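From: Andor Major
To: viludmont-robotics list
Date: 16 May 2026
Subject: Re: [viludmont-robotics] CPU task, where we stand

Lilla Kelemen wrote:
> Could whoever was in the lab last night tell the rest of us whether
> the processor task is still in the demo or not? Csaba says yes,
> Nayara says "define yes." I have to send Marolero the task list and
> I would like it to contain tasks we can do.
>
> Also, who changed the gripper speed? It was 40 percent when I left.

Hi Lilla, hi all,

I was in the lab last night, and so was Nayara, so you get one version from me and can expect a correction within the hour.

The task is still in. What we are proposing to show is the second half only: chip already in the socket, load plate open, the arm comes down, lines up over the processor, then goes for the lever. Picking the chip out of a tray and placing it is off the list until December, when the club may have money for a force sensor, or may have another bake sale.

The gripper speed was me. It is at 26 percent now and I would ask everybody to leave it there. The fingers have to get down on either side of the processor, with the socket lever right next to the one on the right, and at 40 I kept hitting the stop button out of pure nerves. Yes, it looks slow. Visitors can bring a sandwich.

For those who keep asking how tight it is in there, from the wrist camera:

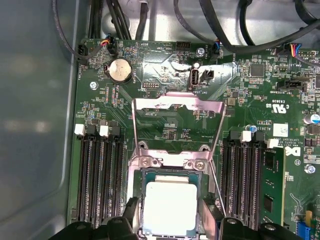 Slavica thinks we should take the memory module out before every run, as it gives the planner one thing less to avoid and she doesn't trust the planner further than she can throw the laptop. I'd leave it in. The rules say "a desktop computer as found," and a judge who has read them will ask where the memory went.

Things still open:

- The lever. We have a grasp that works when I set the start pose by hand. Starting from home it catches the lever perhaps half the time. Csaba has a branch called lever_final_2, which fills me with confidence.

- Reflections. The load plate and the top of the processor are both bare shiny metal, and the detector has opinions about that. Nayara wants to label another 700 images. Nayara is welcome to.

- Finger tips. The black ones stay on. Please don't swap them for the long ones from the Gisitex kit without writing to the list, because the calibration goes with them.

Lilla, for Marolero I would write "opening and closing a CPU socket lever, with the processor in place" and leave the word "assembly" out of it entirely. If they want a number, tell them 9 minutes including setup.

I have the key until tomorrow noon, then it goes back to the Orbán building desk.

Andor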